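The Case for Folding on the Bed
Opinion - Household Standards and Practice

Each October the Brastport Residential Association revises the housekeeping guidance it issues to members. The guidance covers 225 furnished apartments, and most of its provisions pass without remark. The section on laundry does not. Once again a proposal has been made to require a folding table in every unit, and to advise residents against folding clothes on beds. This writer opposes the proposal and wishes to set out the grounds.

The argument for the table is familiar. A table is firm, it stands at a comfortable height, and it can be wiped clean. Marius Mihăilă, who drafted the current text, has put the case with care, and his remarks on posture deserve respect. A person who bends over a low mattress for 30 minutes will feel it in the lower back. It is also true that a soft surface gives way under the hand, so that a crease pressed into a shirt on a bed is never as sharp as one pressed on wood.

These points are sound as far as they go. They describe a laundry room, however, and few of our members have one. In the smaller units at Grakemitz the only table is the one at which the household eats. It is seldom clear at the hour when clothes come out of the dryer, and a second table would have to stand in the hallway or in front of the closet. The bed is already there. It is the largest flat surface in the home, and with a clean sheet drawn over it, it is fit to receive clean clothes.

Size matters more than the draft allows. A garment has to be spread out before it can be folded well. A long-sleeved top laid on a narrow table hangs over the edge, and the weight of the hanging part pulls the rest out of line. The person folding then corrects one side and loses the other. On a bed the whole garment can lie open, with the sleeves drawn out and the hem squared, before the first fold is made.
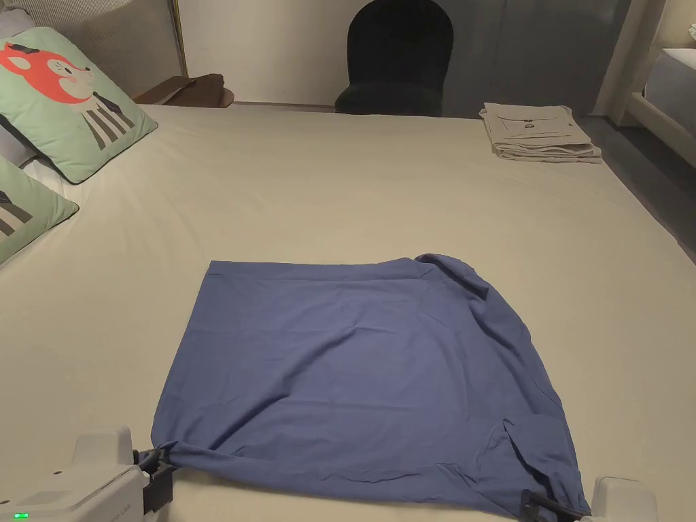 The preparation of the cloth is in any case the greater part of the work. Thin cotton is the least forgiving of the common fabrics. It holds every small wrinkle it is given, and a sleeve caught underneath will leave a lump that no later fold can hide. The remedy is to take the lower corners, draw them gently apart, and look at the shoulders before going any further. If one side is bunched, it should be opened and laid flat. Pressing down on it will only set the crease.

Color deserves a word as well. The present guidance recommends plain bed linen on the ground of economy, and there is a second reason to favor it. Dark clothing on a pale sheet shows its outline plainly, and an uneven edge is noticed at once. A heavily patterned bedspread makes the same task slower, particularly in the evening under a single lamp.

Members have raised the matter of pillows and cushions, which the draft would have removed to a chair before any folding begins. This seems excessive. Cushions pushed toward the head of the bed leave ample room on most mattresses, and in a child's room they are often part of what makes the room pleasant. A rule that requires a bed to be stripped of everything cheerful before a shirt may be folded on it will not be followed, and guidance that is not followed weakens the provisions around it.

There remains the question of hygiene. It was raised at Zúñiga House, where residents with pets objected to clean laundry being placed on bedding. The objection is fair. The answer is to fold on the day the sheets are changed, or to keep one spare flat sheet for the purpose and store it with the laundry basket. Either course costs less than a table.

It would be proper for the guidance to say something about posture. Residents with back trouble should be advised to kneel beside the bed or to fold in short sessions, and those who have a suitable table and prefer it should of course use it. The Dumitz building, whose units have a long kitchen counter, may reasonably keep its own practice.

What is asked is a modest amendment. The sentence advising against beds should be struck from section 6, and the requirement for a table should be replaced by a recommendation that clothes be folded on any clean, flat surface large enough to hold the garment fully open. Written comments on the draft are accepted until 24th May - members who fold their laundry on the bed are urged to send one.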